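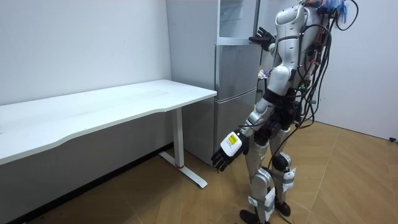 Drakos Replacement Door Seal for Small and Under-Counter Refrigerators

22 shares

The Drakos door seal is a push-fit magnetic gasket supplied by Jirnau for refrigerators used in offices, surgeries, schools and staff kitchens. It replaces a seal that has split, hardened or pulled away at the corners. Each seal is made to the measurements given on the order form and arrives as a finished frame with welded corners. The catalogue number is 983 for all sizes, and the size is recorded separately on the delivery note.

The seal is offered in white, grey and black. Colours are matched to the Jirnau sample card, which may be requested before an order is placed. Slight differences from an older seal should be expected, particularly where the original has yellowed.

When to replace a seal

A worn seal allows room air into the cabinet. Common signs are beads of moisture along the door edge, frost in the ice compartment soon after defrosting, and a motor that seldom stops running. A strip of paper closed in the door should be held firmly at every point. If it slides out freely on the hinge side only, the hinges should be checked before a new seal is ordered, as a dropped door will produce the same result.

Surface mould can often be removed with warm water and a mild detergent. Bleach and solvent cleaners shorten the life of the material and should not be used on either the old seal or the new one.

Measuring

The old seal should be left in place while measurements are taken. Customers are asked to give the full outer width and height of the seal, in millimetres, together with a sketch or tracing of its cross-section. Measurements of the door itself cannot be accepted. Where a refrigerator has separate doors for the main cabinet and the freezer, each requires its own entry on the form.
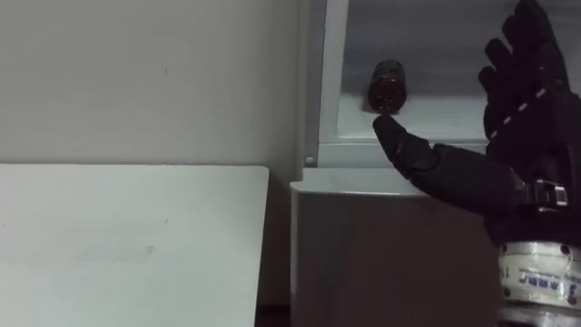 The cross-section matters as much as the outer size. Drakos seals are made in 2 profiles, one with a barbed fin that presses into a groove and one with a flat flange held behind the door liner. A seal of the wrong profile cannot be trimmed to fit. Customers in doubt should send a short cutting from the old seal to the Dodcombe workshop, where it will be compared with the current range.

Fitting

The appliance should be switched off and unplugged, and the groove cleaned and dried. A seal that has been folded in transit should be laid flat in a warm room overnight. Press the corners home first, then work along each side towards the middle. Flange seals require the liner screws to be loosened a little at a time. They should not be removed altogether.

Small gaps on the first day are usual and generally close as the seal settles. The paper test should be repeated after 4 days of normal use.

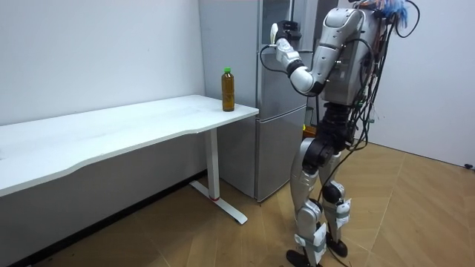 Another customer, in a comment left on this page, reported that the top corner on the hinge side stayed proud for longer than that and asked whether gentle warming was safe. A hairdryer on a low setting may be used, with the appliance still unplugged and the nozzle kept moving. Paint strippers and heat guns will damage the magnet strip.

Delivery and returns

Seals are cut at Dodcombe and sent from the Jirnau depot at Dreltirbridge. Orders received before the end of January 2022 are charged at the existing rate; the revised price list takes effect in February. Made-to-measure seals may be returned where they are faulty or differ from the measurements supplied. The guarantee runs for 2 years from the date on the delivery note, which should be kept.

4 comments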